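Facilities and Equipment
New Care Schedule in Effect for the Toltstead Tabletop Cell
2026-03-07

The Manipulation Laboratory at Toltstead has adopted a revised care schedule for its tabletop cell in Room 331. The schedule applies to all staff and students who book the cell, including those visiting from the Flatport site, and replaces the single-page checklist that had been posted beside the control desk since the cell was commissioned.

The revision follows a review of the maintenance log carried out last November by Subira Waweru, who supervises the laboratory's shared equipment. The review found that most lost sessions were caused by small matters of upkeep: finger pads left with residue on them, mounting screws that had worked slightly out of torque, and a wrist camera whose position had shifted after a cable was rerouted. In each case the arm itself was in good order.

Under the new schedule, users are asked to inspect both gripper fingers before the first run of a session. The ribbed pads are to be wiped along the direction of the grooves with a lint-free cloth and the cleaning solution kept in the Ralton cabinet. Solvents are not to be used on the pads under any circumstances. A finger that shows a torn rib or a rounded tip should be replaced, together with its opposite number, from the stock of matched pairs held in the same cabinet. Fingers are no longer to be exchanged singly, as pads with unequal wear close off center and place a side load on the carriage.

After any change of fingers, the gripper must be homed and then opened to its full travel with the table clear beneath it. The user should confirm in the wrist camera view that both tips appear at the same height and that the gap between them is evenly placed. If they do not match, the mounting screws should be loosened, the fingers reseated and the check repeated. The result is entered in the log with the user's initials.

The white table covering is to be wiped down at the end of each booking. Users should look in particular for crumbs and specks, which the segmentation software has on several occasions reported as objects. Creases should be smoothed where possible, and a covering that will not lie flat should be reported so that it can be changed.

Once the hardware checks are complete, a short trial with household items is required before data are recorded. Translucent and clear items must be included, since these are the first to show a fault in exposure or camera focus. The items are kept on the lower shelf and should be returned there after use.
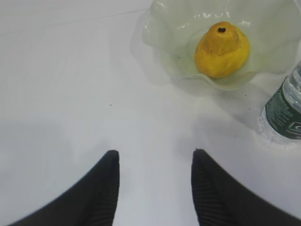 Wrist camera view of the open gripper, with a yellow pear in a green glass bowl and a water bottle alongside.

Two further changes should be noted. The cable running along the forearm is now held by Kekana clips, which must be fastened before the arm is powered. Users who find a clip missing should not substitute tape. In addition, the camera calibration is to be repeated after any work on the wrist, however minor, and the previous calibration file retained until the new one has been accepted.

Users may carry out all of the work described above without special authorization. Removal of the gripper body, adjustment of the carriage and any repair to the forearm wiring remain reserved to equipment staff. Requests should be entered in the log and the cell marked as out of service until they have been answered. Up to eight matched pairs of fingers may be ordered by a project group in one term; orders above that number require the approval of Ms. Waweru.

Printed copies of the schedule are available in Room 331. Questions may be directed to the equipment desk at extension 481.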